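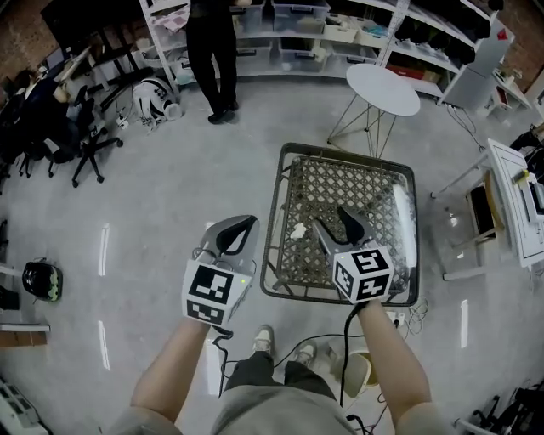

Section 4 - Setting up the Trotar dehumidifier in a basement or garage

Read section 3 first if you haven't unpacked the unit yet. This section covers placement, the drain hose, first run, and the settings most people end up changing in the first week.

4.1 Before you start

Have these on hand:

Flat screwdriver
Bucket or tray for drips
Old towel
Drain hose (in the bag taped inside the bucket bay)
Hose clamp, same bag
Level, or a phone with a level on it

Stand the unit upright and leave it alone before plugging in. If it traveled on its side, overnight. If it traveled upright, two hours is plenty. Oil in the compressor needs time to run back down.

CAUTION: Do not plug in a unit that has just been lying on its side. Compressor damage from this is not covered.

4.2 Picking the spot

1. Sweep the floor. Grit gets under the casters and into the intake.
2. Find the floor drain, if there is one. Unit goes uphill of it, within reach of the hose.
3. Leave 7 inches clear at the back and on the intake side. More is fine. Less is not.
4. Keep 80 inches of clear headroom if you have the Traneo top-vent version. Front-vent version - doesn't matter.
5. Check level side to side. A slight lean toward the drain port is OK. A lean the other way will set off the full light early.
6. Lock both front casters.

Not next to the dryer. Not next to the water heater. Not in a closet with the door shut, it will just heat the closet.

NOTE: Concrete floors give off moisture for a long time after they are poured. In a new basement expect the unit to run nearly nonstop at first. Normal.

NOTE: Old concrete with white powdery patches means water is coming up through the slab. The dehumidifer will help with the air but won't fix the slab. See 4.9.

4.3 Power

Grounded wall outlet only. The unit draws up to 900 watts while the compressor is starting up.

1. Check that the outlet is not shared with a freezer or sump pump.
2. Plug in directly. No extension cords, no power strips.
3. Press TEST on the plug, then RESET. The display should go dark, then come back.
4. If the display doesn't go dark on TEST, stop. Unplug. Call service.

Route the cord along the wall. Do not run it under a rug or mat.

WARNING: Never handle the plug with wet hands or while standing in water. If the basement has flooded, shut off the circuit at the panel before going down, and only if the panel itself is somewhere dry. Otherwise call the power company.

4.4 Bucket or hose

Two ways to drain. Pick one.

Bucket: nothing to set up. Slide it in till it clicks. The full light comes on and the unit stops by itself when it needs emptying. In a damp summer that can be twice a day.

Hose:

1. Unplug the unit.
2. Pull the bucket out. Towel down.
3. Pop the round cap off the back with the flat screwdriver. Keep the cap - you need it to go back to bucket use.
4. Push the hose onto the port. It goes on further than you think, right up to the ridge.
5. Clamp it. Snug, no more. The port is plastic.
6. Run the hose to the drain, downhill the whole way. No loops, no humps.
7. Put the bucket back in. The unit won't start without it, even on the hose.
8. Plug in.

Trim the hose if it's too long. Cut it square. Leave the end an inch or so above the drain, not down inside it.

CAUTION: A hose that rises anywhere along its run will back up into the bucket. If the full light comes on while you are using the hose, look for a hump first.

If the drain is higher than the port you need a pump. The Mondberg condensate pump fits without an adapter. Follow the sheet that comes with it, and plug the pump into its own outlet.

4.5 First run

1. Close windows and the door to the stairs.
2. Press POWER. Display shows the current humidity after a minute.
3. Press MODE until DRY is lit.
4. Set fan to HIGH.
5. Let it run till the next morning. Don't judge it before that.
6. Check the bucket or the hose end. There should be water.
7. Check the floor under the unit. There should not be.

The first reading is often wrong. The sensor needs to settle. If it still looks off the next day, compare with a separate hygrometer placed across the room, off the floor and away from the air outlet.

A faint plastic smell on the first day is normal. A burning smell is not - unplug it.

4.6 Settings

50 percent is a good place to start. Go lower only if you still smell damp after a week. Very low settings run up the bill and don't do much else.

Fan LOW is quieter but slower. Use HIGH for drying out, LOW once the number holds steady.

AUTO starts and stops the unit around your set number. Leave it here most of the year.

TIMER counts down in hours. Press again to clear. The timer is lost if the power goes out; the humidity setting is not.

To set the filter reminder, hold FILTER until the display blinks, then use the arrows. Factory setting is 200 hours. Dusty garage or workshop, go shorter.

4.7 Cold rooms

Below 60 degrees the coil can frost. The unit senses this and goes into defrost: fan runs, compressor stops, DF on the display. Wait it out. Do not chip at ice, do not use a hair dryer.

If DF shows most of the day the room is too cold for this model. Turn it off for the season. From October on, many unheated garages fall into this group.

Storing for winter:

1. Unplug.
2. Empty the bucket, wipe dry.
3. Take off the hose, let it drain, coil it loosely.
4. Cap back on the port.
5. Wash the filter, dry fully, refit.
6. Cover the unit with a sheet. Not plastic.

4.8 Cleaning the filter

1. Power off and unplug.
2. Slide filter out from the side.
3. Vacuum, or rinse under lukewarm water. No soap needed unless its greasy.
4. Air dry. Not in sun, not on a heater.
5. Slide back in, tab facing you.
6. Plug in and hold FILTER to clear the light.

Replacement filters are sold under the Yang name, same size for both versions. Don't run the unit without one.

4.9 If the room stays damp

Check gutters and downspouts. Check that soil slopes away from the house. Check the dryer vent is still attached. Look for a window left open, even a crack.

Still damp after two weeks with all of that ruled out, the space may be too big for one unit. Room sizes are in the table in section 2. Error codes are in section 5.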